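Catalog > Facility Supplies > Cleaning Textiles > Memon Microfiber Towel

Memon Microfiber Towel, General Purpose

Item number 747
Supplied by Stornenitz Facility Supply

The Memon Microfiber Towel is a reusable cleaning cloth for offices, schools, clinics and other shared buildings. It may be used dry for dusting or damp for wiping desks, counters, glass and painted surfaces. The towel is offered in four colors so that departments can assign one color to each type of area and keep their cloths separate.

Ordering and Packaging

Towels are sold in packs of 24 and in cases of 48. A single case may not contain mixed colors. Customers who require more than one color should enter each color as a separate line on the order form. Standing orders may be arranged on a monthly or quarterly basis and may be changed in writing up to 7 working days before the next shipment.

Available colors are lime green, blue, yellow and red. Stornenitz does not require a particular color plan. Many customers already follow one set by their own housekeeping office, and that plan should be kept when reordering. Customers without a plan may request the Flustamia wall chart, which has blank spaces for room types and is supplied at no charge with the first case.

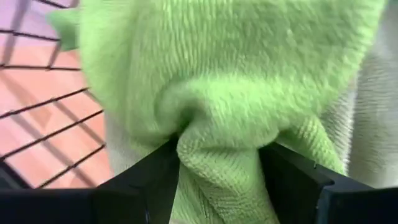
Before First Use

New towels should be washed once before they are placed in service. Wash each color separately for the first two cycles, as some dye may be released. Towels should not be washed with cotton items at any time. Cotton lint collects in the pile and is difficult to remove, and a towel carrying lint will leave streaks on glass.

Laundering

Wash in warm water with a mild liquid detergent. Do not use fabric softener, dryer sheets or chlorine bleach. Tumble dry on low heat or hang to dry. Ironing will damage the fibers.

Sites that send textiles to an outside laundry should confirm in advance that microfiber is handled as its own load. The Vumdale service center accepts microfiber from account holders and returns it sorted by color - a separate collection bag is required for each color.

Use With Cleaning Products

The towel is suitable for use with water and with most neutral cleaners. Where a disinfectant is applied, staff should follow the product label for contact time and should check that the product is approved for use with microfiber. Towels used with floor finish, oil or solvent should be taken out of general service.

Replacement

Towels should be withdrawn when the pile becomes stiff or flat, when the edges fray, or when the cloth no longer absorbs water evenly. Withdrawn towels may be kept for rough work in workshops and loading areas if they are clearly marked.

Returns

Unopened packs may be returned within 48 days of delivery. Opened packs are accepted only in the case of a fault or a shipping error. Please keep the packing slip - returns received without it cannot be credited to an account.

Questions about account terms, standing orders or laundry collection should be addressed to Zbigniew Brzozowska, Customer Accounts.

Last updated: November

Contact Customer Accounts | Copyright Stornenitz Facility Supply | Back to top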